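Royal Corner – what shall we call the baby?

Ever since the palace at Triltholm let it be known that a little one is expected in April, our mailbox has been full of name guesses – 268 of them so far, and I have loved reading every one (even the ones suggesting the family dog's name, you know who you are). The front runner is still Mokico, after the old summer house by the lake where the couple got engaged, and I must say it has grown on me.

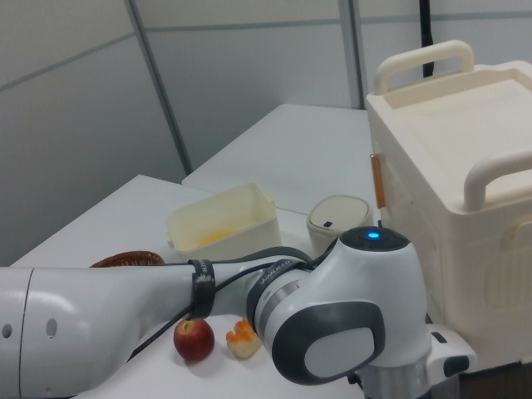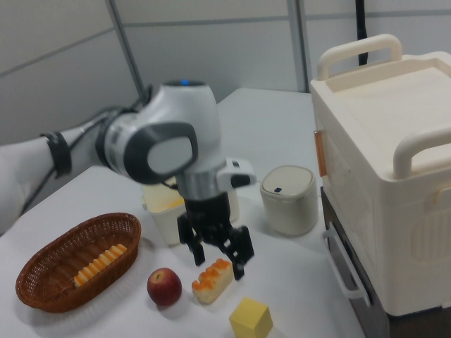
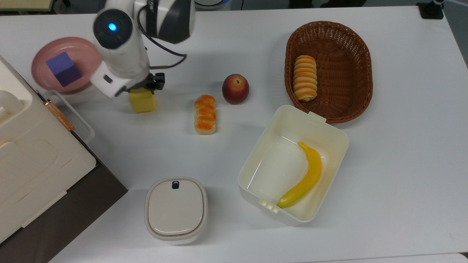
Marguerite Ellwand

Now, the palace has its own ways, and a name has to get past the grandparents before any of us hear it. Three names were turned down last time, if the gossip is right, and one of them was Ascombe, which I thought was perfectly lovely and rather grand. Mocanu is the other one people keep writing in about, though my feeling is that it will end up as a middle name, tucked in where the older relatives can be pleased by it and the rest of us can forget it by the christening.

If you would still like to send in a guess, please keep your note under 50 words, as my eyes are not what they were! The closest guess gets the commemorative tea tin, and I will print the full list of names in the April issue, along with the christening cake recipe so many of you have asked for.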